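Talk notes - arm build, shared workshop night
Planham, 2nd December
(slides are on the stick, backup on the laptop, DON'T use the old one)

Open with the noise. Play the clip of the shoulder joint grinding, ten seconds, let them wince. Then: this was February. It's quieter now. Mostly.

Who I am - skip it, they know me. Say I'm not an engineer. Do say the workshop paid for the bandsaw blade and I paid for the rest.

What it is. Arm on a bench, two fingers, little camera at the wrist. Job is tidying. Picks things up off a low shelf or the floor, puts them in a basket. Called it Pop because of the sound the first gripper made when it let go. Also when it broke.

Money slide. Total so far $940. Someone will ask if that includes the printer - no. Includes the motors I cooked, yes. Two of them. Motors were the biggest line, then power supply, then a frankly silly amount on connectors. Don't read the table out, they can read.

Frame. Aluminium extrusion, all of it offcuts or second hand. Say the thing about corner brackets: buy twice what you think. I ran out on a Sunday and used timber blocks for a week and everything sagged and I blamed the software. Four evenings chasing a bug that was a bit of pine. Check your frame first. Push on it with your thumb, if it moves, stop coding.

Panels next. Printed pattern on the panels round the test area, grey on white. Plain white was awful, the camera had nothing to hold onto and the position estimate wandered off. Any busy pattern would do I reckon. Leafy one was on sale.

Zukico board - controller. Cheap, works, manual is terrible. Default current limit is too high for these motors, hence the cooking. Turn it down BEFORE you plug anything in. Say this twice. Someone at the back will be on their phone.

Lundance slide. That's the bit of software I wrote to replay moves. Named after nothing, it was the folder name and it stuck. You drive the arm by hand, it records, you play it back, then you fix all the stuff you did badly. Still crashes if you unplug the camera mid run. Known, not fixed.

Sponges!! This is the part people like so slow down.

Started with wooden blocks, like everyone. Blocks are a liar's object. They don't squash, they don't tip, corners are always where you think. Went to kitchen sponges becuase they're cheap and you can't hurt them. Soft on one side, scratchy on the other, so the two fingers can get a different feel depending which way it's lying. Too much squeeze and it folds up and springs out. Too little and it slides down as soon as you lift.

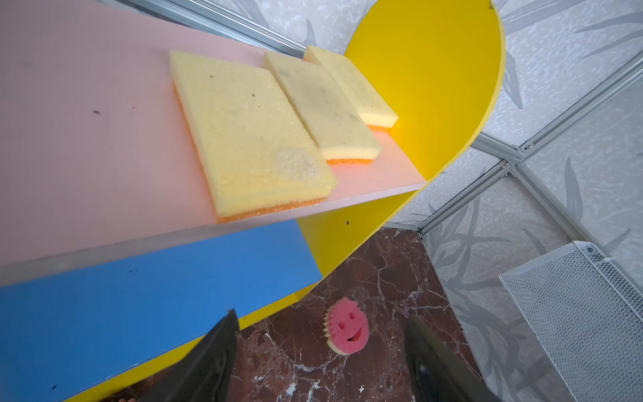
So the grip numbers. 70 tries with the first set of fingers, the hard shiny plastic ones, no pads. Dropped more than it kept. Then changed the closing speed, nothing else, and did 110 more. Much better. Chart is on the next slide, let it sit, don't talk over it. I know the two runs aren't the same length. I had a long weekend.

Spacing matters more than I thought. Sponges jammed together on a shelf, forget it, one finger has to fit down the gap. Leave a gap and it's happy. Moving the shelf a finger's width is easier than a week of clever code. I did the week of code too, it's in a branch, nobody merge it.

Round ones. Different problem. No long side to line up with so it dithers, picks an angle, changes its mind. Fix was rubbish but it works: if it's round, just come in from the front. Shiny floors also a pain, get a reflection off them and the height guess goes funny. Same with bright coloured shelving, the colour bounces onto whatever is next to it and my colour check fell over. Took the colour check out. Don't miss it.

Show clip two here. If the projector sulks just describe it, arm goes down, closes, lifts, basket. Don't do the sound effect.

Stuff I'd do diferently:
- wrist cable longer. I made it 10 cm too short and have been paying for it ever since, it tugs the camera round at full reach
- label both ends of every wire, not one end
- stop button on the bench where my left hand is. Right hand is always holding something
- write down the settings when it's WORKING

Safety bit, keep it short but do it. Fingers are weak, shoulder is not. It swung round and got me in the ear. Goggles when tuning. Power off at the wall before reaching in, the pause key is not off.

Next. Soft pads for the fingers, probably cut from bike tube. Then cups maybe. Need a second pair of hands for the wiring if anyone's keen, Fridays after tea.

Questions. Likely ones: can it do dishes (no), can I borrow it (no), can I have the files (yes, sheet's by the door, put your email down and write clearly).

Pack up by nine, lights, kettle off.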